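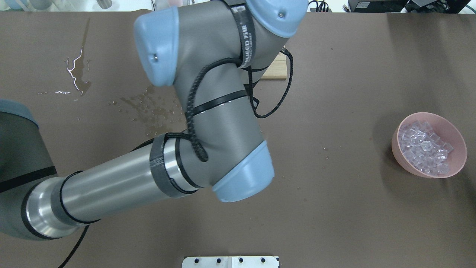 Section 4, fig. 1: The arm at the table, ice bowl to the right

4. Setting Up the Iced Drink Chore

By now you've got two arms bolted down, both of them answering the pendants, and you'd like to see one do something useful. I always start people on a glass of ice with a slice of lemon. It sounds like nothing. A kid can do it while talking on the phone! But it has slippery stuff, see-through stuff and floppy stuff all on one table, and it will tell you more about where household robots stand than any glossy clip will.

If you skipped section 3 because you were excited (I would have), go back and do the speed limits first. I'll wait.

4.1 Before you power up

1. Cover the table with brown kraft paper, edge to edge. Tape it down so it can't creep.

2. Use a plastic glass with a stem. Please, no real glass until you've had a whole afternoon without a drop.

3. Fill a bowl with ice and set it where at least one arm can reach straight down into it. Pick a bowl in a color that isn't your table color. Pink is great.

4. Slice your lemon thin and lay the slices on a cutting board. Let them overlap a little if you want a challenge, or spread them out if you want to get home for dinner.

5. Keep both pendants on the side table where you can hit a red button without looking down.

CAUTION: Ice melts, and meltwater travels. Wipe up before it gets near a cable or a power strip, and stop both arms before you reach in with the towel. Both of them – the one that looks asleep counts too.

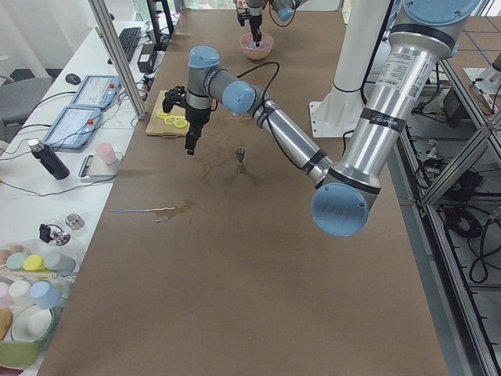

Section 4, fig. 2: Both arms over the table, with one gripper down in the bowl

4.2 Teaching the ice pick-up

6. Jog the gripper over the bowl, fingers pointing down, and save that spot as ICE HIGH.

7. Lower it until the fingertips are in the pile and save ICE LOW. Stay clear of the bottom of the bowl. You're after whatever cube happens to be there, so don't aim for a favorite.

8. Set the grip force to 32 on the pendant's scale and run one pick at the slowest speed. If cubes shoot out sideways, go down a notch or two.

NOTE: My friend Berhanu Sisay ran this for most of September in his shop in Prerkivbridge and logged 2,851 tries at a single cube. His best streak was 152 in a row, and then it missed four times straight on a fresh bag. Same settings, same bowl. So when yours goes sour for no clear reason, top up the ice and try again before you start changing numbers.

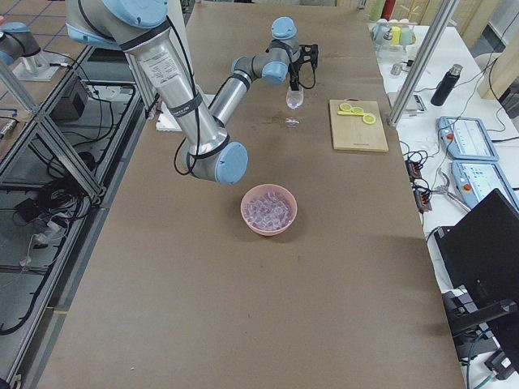
4.3 Teaching the glass

9. Decide how you want the glass held before you save anything. Rim up for filling, obviously, but you'll want a rim-down hold as well if you plan to add the rinse-and-drain routine in section 6. Save them under different names. I once called them GLASS and GLASS2 and paid for it.

10. Close the gripper slowly and quit as soon as the glass stops sliding. Thin plastic will bend a good bit before it cracks, and a bent cup pops loose when you least want it to.

11. Lift a couple of inches, pause, and put it back down. Do that until you're bored, then run the full move.

CAUTION: Clear cups are hard on depth cameras. If you're running the Pundonik vision add-on, give it a taught position to fall back on and don't let it hunt. The Likeslow controller will happily wait for a good reading all day long, and you'll be standing there wondering if it crashed.

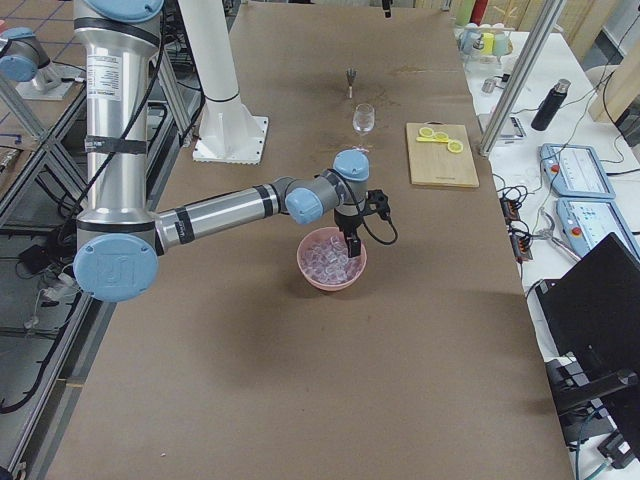

4.4 The full run

12. Set everything back to its starting place: bowl, glass, fork, board. I trace around the bowl and the board with a pencil, right on the paper, and it saves me so much grief.

13. Run ice first and lemon last. Lemon juice on the fingertips makes the next cube a gamble.

14. For the lemon, try the fork if your gripper can hold one steady, or come at the slice from its edge with the fingers. Both work some days. Neither one works every day on my setup, so I keep both programs loaded.

15. Leave the speed under half until you've had ten clean runs, and don't go to 100 percent at all with water on the table.

4.5 So can it make drinks yet?

People ask me this every time, usually with a hand out for the glass! My answer is yes, slowly, if you do the slicing and the mopping and you put the glass back where it belongs. The old Rowbotham manual had a line about robots being ready for the kitchen, and I'd say they're ready for one corner of it, with you standing there. I still love running it.

If the arm stops in the middle of a run with a cube in its fingers, don't pull the cube out. Press stop, open the gripper from the pendant, and see the list of stop codes in section 9.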